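The second vote nobody asked us to want

By Zuzanna Zalewska
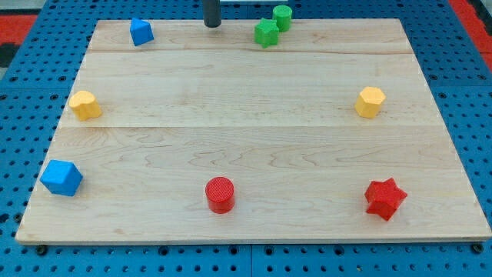
2 min read

Opinion | Elections & Voting

Malabanan goes back to the polls in March for its mayoral run-off, and I have been told by both campaigns that this is democracy at its finest. It didn't feel like that at eight in the morning when Dindo Padilla's loudspeaker van came past my kitchen for the third time.

The first round gave us six candidates and a ballot paper the length of a tea towel. Kanyarat Rojanasak came first, Padilla came second, and Theerawat Nilsuwan missed the run-off by 135 votes. He has since been courted so warmly by the other two that he must wonder where all this affection was in the autumn.

I used to be fond of run-offs. The theory is that you vote with your heart first and your head second. My heart's candidate, Tadeusz Pawlak, got 200 votes and has gone back to selling boilers. My head is now being asked to choose between a woman who promised 1,000 new homes without naming a field to put them in, and a man whose transport plan is a bus.

So let us rank the candidates on one paper and be done with it. Skurnton has voted that way for years. Its people number their choices, go home, and have a mayor by breakfast. The objection in our council chamber is that voters would find it confusing, which is rich coming from a body that took 60 pages to explain its parking permits.

I shall still turn out in March. I'll probably vote for the bus. But I would like it noted that I had put him fourth, if anyone had given me somewhere to write it down.

14 comments | 38 shares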